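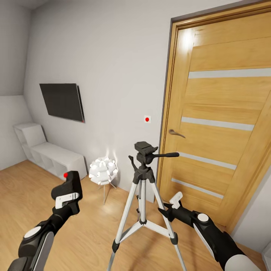 Maksym Dovhaniuk wrote in the margin of the last draft that anyone who skips the rehearsal room deserves whatever happens to their drywall, and he asked for that to be printed in bold. We don't have bold. Please imagine it.

5. Rehearsing the tripod move

By now the Prekilance should be bolted together, wired, and no longer making the sound described in Section 3. Leave the motors unpowered. Everything in this section happens in the simulated room that comes with Lonex, where the arms can swing into a door all evening and the door won't mind.

The job is to take hold of the camera tripod and shift it sideways, clear of the door. It sounds easy. It took the Hidayat workshop most of March.

5.1 Before you start

1. Pull the power plug on both real arms. The switch on the strip doesn't count.
2. Start Lonex and open the room on port 3000. If something else is living on that port, evict it.
3. Load the room file named attic_door. The tripod stands between you and the door, its head bare. Leave the head bare for now; payloads are in Section 7.
4. Set the watchdog timeout to 2000 milliseconds. The factory value is shorter and will trip every time your laptop thinks about something else.

Note: Lonex remembers the last room you used, along with every bad setting you gave it. Choose Reset Room, then Reset Room again. The first one only resets the lamp.

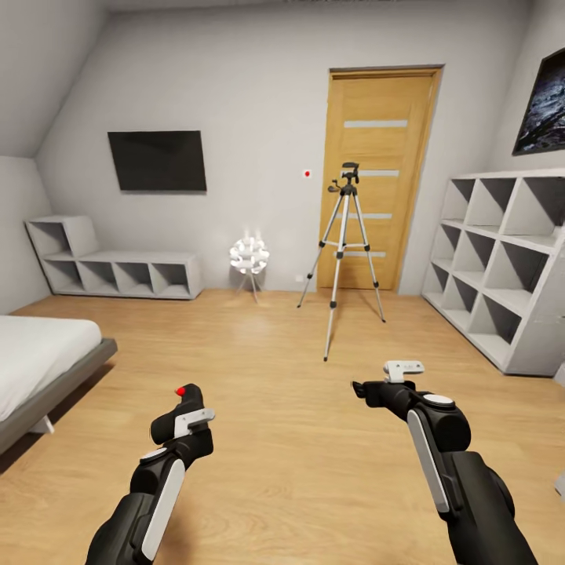

5.2 Homing the arms

5. Press Home. Both arms should fold back and stop. Wait for the word READY — the green bar fills up well before then and means very little.
6. Jog the left arm forward a little, then the right. If the wrong one moves, you have swapped the two serial cables in the settings file. Everyone has. Swap the names there and leave the real cables alone.
7. Open and close each gripper a few times. The fingers should meet in the middle. If they cross, repeat the gripper calibration in Section 4, with feeling.
8. Check that Reach Limit reads 548 millimeters on both sides. Builders using the older Flerosach elbow should type this in by hand, as the file still believes in the longer forearm we gave up on.

Caution: Do not raise the reach limit because the tripod looks far away. Move the base closer. In the simulator an overreaching arm shudders and sulks; on the bench it takes the clamp with it.

5.3 The grip

9. Bring the left gripper in low, toward the nearest leg, and stop short of it. Do the same on the right.
10. Choose a stretch of bare leg on each side. Stay off the clamps and keep well away from the center brace, whose spreader arms will catch a finger and keep it.
11. Close both grippers at the lowest force setting, then raise it one notch at a time until the leg stops slipping.
12. Watch the pan handle. It sticks out toward the door, and it is the part you'll forget.

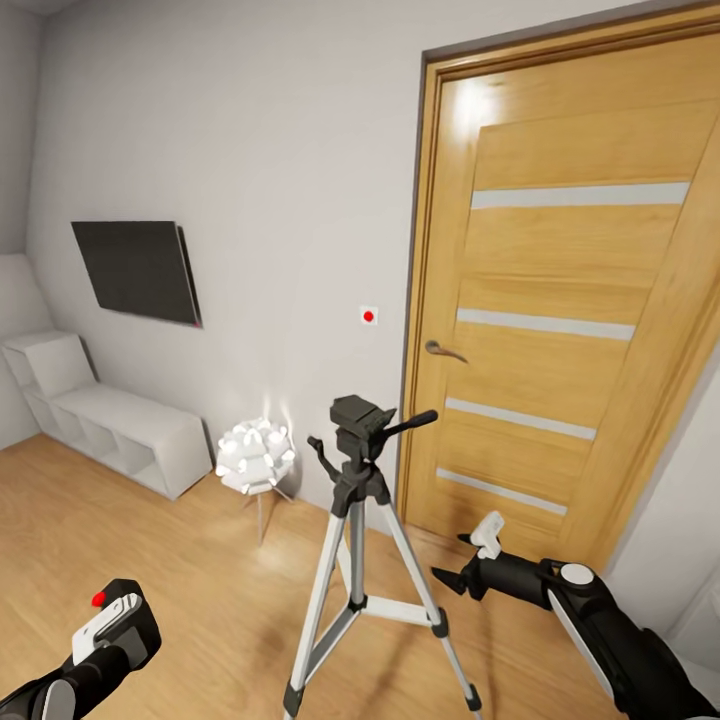
5.4 The move

13. Set both arms to Linked. Unlinked arms will each have their own opinion about which way is left.
14. Lift only until the feet clear the floor.
15. Shift the tripod sideways in small moves, pausing after each one to let the physics settle. A rehearsal recorded at 144 frames per second is smooth enough to spot a wobble, and the files are merely enormous.
16. Lower, release, and back both arms straight out before folding them. Folding first is how you get to do step 14 again, with the tripod lying down.

Note: If the tripod sinks into the floor or leaves through the ceiling, your contact settings are off. Reload the room. Don't try to rescue the tripod.

5.5 Signing off

Save a run once it finishes with no red lines in the log. Yellow lines are allowed, within reason. We ask for several clean runs in a row, with the tripod's starting position nudged between them, before the real arms get their plug back.

When you do go to hardware, set the speed to the slowest value on the slider and keep one hand on the stop button. The other hand may hold coffee, if the coffee has a lid. Continue with Section 6, Powering the Real Arms.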